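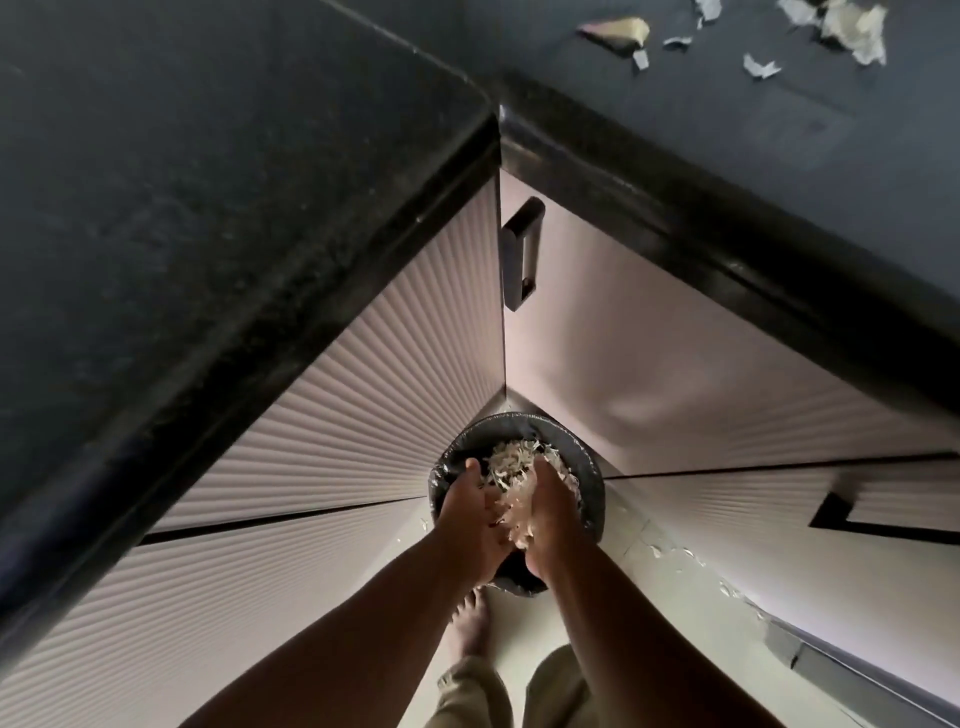 Bosville shared kitchen, notes from the November meeting

We started at 5 with 12 of us around the table, and I took the notes again (sorry in advance!).

Peels first, because they came up before I'd even sat down. Papery bits keep getting left on the black countertops and they drift everywhere. Agreed: whoever peels also clears the counter and carries the peels to the corner bin by the cabinets. Press them down with your hands so they don't fluff back up over the rim, and keep the liner folded over the lip.

Bin liners: we're nearly out. Clolora quoted 28 dollars for a big box and everyone said fine, go ahead. I'll order it.

The Rana supper is still on. We're expecting to spend around 600 dollars on food, and yes, there will be a lot of chopping, so bring your own knife if you're fussy like me.

Ribbed cabinet doors: dust sits in the grooves. We talked about this for far too long and settled on a soft brush once a month. I said I'd do the first round.

Joltico's offer on new shelving is held over to next time.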